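Rechercher dans le carnet OK

Accueil | Carnet | Matériaux | Protocoles | Archives

Imprimer cette page | Envoyer par e-mail

14 juin 2025

Essais d'huile dure sur frêne et hêtre, reprise de la série d'avril

Objet : comprendre pourquoi les plaquettes de frêne de la série d'avril sont restées poisseuses au toucher alors que celles de hêtre, traitées le même jour, étaient poncées et rangées. Hypothèse de départ : surcharge d'huile dans les pores ouverts du frêne, remontée lente après essuyage. Autre piste, un bidon entamé depuis trop longtemps.

Matériel. Plaquettes de 100 x 45 mm, épaisseur 18 mm, débitées dans la même planche pour chaque essence. Ponçage 120 puis 180, dépoussiérage à la brosse, aucun passage humide. Huile Larnar (bidon neuf) et huile Tovodora (bidon entamé). Balance de l'atelier, contrôlée avant la série avec le poids étalon de 100 g : écart nul à l'affichage.

Mode opératoire. Dépôt au chiffon non pelucheux dans le sens du fil, attente 15 min, essuyage jusqu'à ce qu'un papier blanc ne marque plus. Pesée avant dépôt, après essuyage, puis à 24 h. Les plaquettes sèchent sur chant, espacées d'un doigt, porte du local ouverte. En avril elles étaient à plat sur un panneau, ce qui n'aide pas.

Référence témoin : plaquette de frêne F-101, nue, conservée avec les autres pour suivre la reprise d'humidité. Sans elle les pesées à 24 h ne veulent rien dire, le local ayant varié pendant la série précédente.

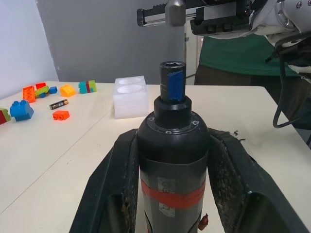
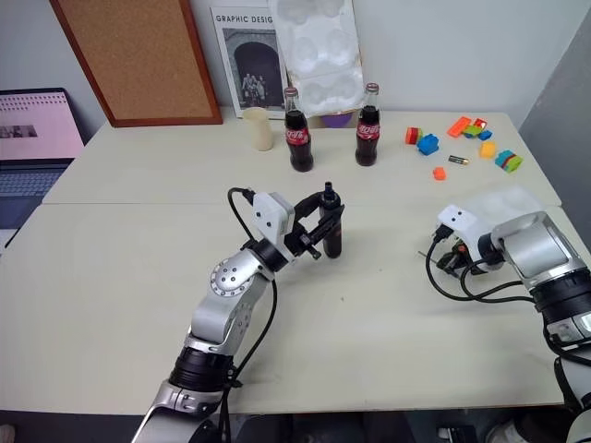
Premières pesées. Le frêne prend nettement plus que le hêtre, comme prévu, surtout en bois de bout. Sur la plaquette F-3 (Larnar), 2,641 g retenus après essuyage. J'ai noté les trois décimales affichées, la dernière n'a pas grande valeur : elle bouge dès qu'on passe devant la balance. À arrondir au centième dans le tableau.

Sur F-3 toujours, petites gouttes ressorties le long des veines de bois initial, 45 min après l'essuyage. Essuyées une seconde fois, elles sont revenues plus fines. Même phénomène sur F-4, rien sur les hêtres. La remontée se produit donc aussi avec le bidon neuf, et l'âge du produit n'explique pas tout. Il peut encore jouer sur le temps de prise - à séparer.

Proposition de correction pour le frêne :
- première couche diluée, à dose réduite ;
- attente ramenée à 10 min ;
- deux essuyages supplémentaires, à 30 min et à 1 h ;
- pas de seconde couche avant 24 h.

Ponçage : l'abrasif Relteo en 180 laisse des rayures transversales visibles sur H-2 après huilage. Elles étaient invisibles à sec, même en lumière rasante. Je soupçonne un disque contaminé par un grain plus gros. Disque mis de côté, H-2 exclue de la comparaison de teinte mais gardée pour les pesées.

Teinte. Larnar jaunit un peu moins que Tovodora sur hêtre. Sur frêne je ne fais pas la différence à l'œil. À reprendre quand les films seront durs, avec l'ancienne plaquette Lindqvist comme troisième point (vernis, donc comparaison limitée à la couleur).

Chiffons : étalés à plat dehors jusqu'à séchage complet, puis bac métallique fermé. Rappel pour tout le monde, il y avait encore un chiffon roulé en boule près de la ponceuse en avril. Risque d'auto-échauffement, on ne discute pas là-dessus.

Reste à faire :
- pesées à 24 h, F-101 comprise ;
- essai à l'ongle et au papier sur toutes les plaquettes ;
- série diluée sur quatre plaquettes de frêne ;
- reporter les masses dans le tableau commun, colonne avril incomplète (il manque les masses sèches du hêtre, probablement perdues) ;
- dater les bidons à l'ouverture, au feutre, sur le flanc et pas sur le bouchon - les bouchons s'échangent.

Question ouverte : faut-il boucher les pores du frêne avant huilage pour les plateaux ? Je suis plutôt contre, l'aspect change trop et la réparation locale devient pénible. À revoir si la couche diluée remonte aussi.

Imprimer cette page | Envoyer par e-mail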